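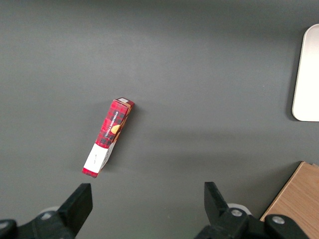 Section: Supply Networks & Logistics

4. Small-parcel returns and shelf gaps

4.1 Setting

We turn now to the return leg. Most of the work on regional distributors stops at delivery — goods leave the depot, a shop signs, the model closes. In the Ladefoged data that is only half the traffic. Packaged dry goods go out, and a share of them come back: short-dated stock, wrong case size, a shop that shut for refurbishment and forgot to cancel. The depot at Bosgate handles both directions through one set of doors, and this is where the trouble starts.

Data cover 284 shops served from Bosgate. Orders were taken from the depot's own system, returns from paper slips keyed in by hand. Slips with no shop code were dropped. Slips with a code but no reason were kept and marked "other". After cleaning, 1036 return events remain. February is in the sample but the stock count fell in that month, so we report results with and without it.

Figure 4. Packaged biscuits, one of the dry-goods lines in the study: a carton of vanilla shortbread.

4.2 Who decides when stock comes back

Three parties in principle. The shop asks, the distributor agrees, the carrier collects. In practice the carrier decides. Ukitel runs the vans and collects when a van has space on the way home, so a return agreed early in the week can sit in a back room until the next light run. Shops know this. Several of the managers we interviewed said they ask for a pickup before they are sure they need one, just to get a place in line. That inflates the request count and makes the depot's forecast worse, which makes the vans fuller, and so on round.

The effect is close to the usual bullwhip story but running backward. Small swings at the shelf, bigger swings in requests, bigger still at the dock. We did not expect it to be this clear in goods with a fairly long shelf life. Perishables yes. Biscuits, tea, dry pasta — less obvious.

4.3 Booking window

Zeduvari, the planning tool used at the depot, lets a shop book a return up to 12 days ahead. No penalty for cancelling. We compared the standard window with a shorter one of 4 days, applied to one delivery area only. The area was picked by the depot, not by us, so treat this as a before-and-after and not a proper trial.

With the shorter window, cancelled pickups fell and the gap between booking and collection got tighter. Stock waiting in back rooms did not fall by nearly as much. Two reasons seem likely. First, drivers still fill vans by habit, same roads, same order of stops. Second, credit notes are issued at the depot and not at pickup, so a shop has little reason to have the goods packed and ready when the van arrives. A driver who waits loses the slot for the next stop. Most dont wait.

Bjarke Snorradóttir, who keyed most of the slips, noted a third thing: the reason codes drift. The same fault is "damaged" at one shop and "unsaleable" at the next. We merged the two for the main results. Keeping them apart changes the size of the effect for crushed outer cases, leaves the rest alone.

4.4 Limits

One depot, one carrier. No cost data from the carrier side, asked for twice and not recieved. Shops that left the network during the period are counted up to their last order and then dropped, so the worst return records may be missing. Holiday peaks not modeled separately.

Also open: whether the shops gained anything on the shelf. We have orders, not sales. A faster return frees space in the back room, but we cannot say if that space was then used for lines that sell. Section 5 looks at order timing after a completed return, for the shops where both records could be matched.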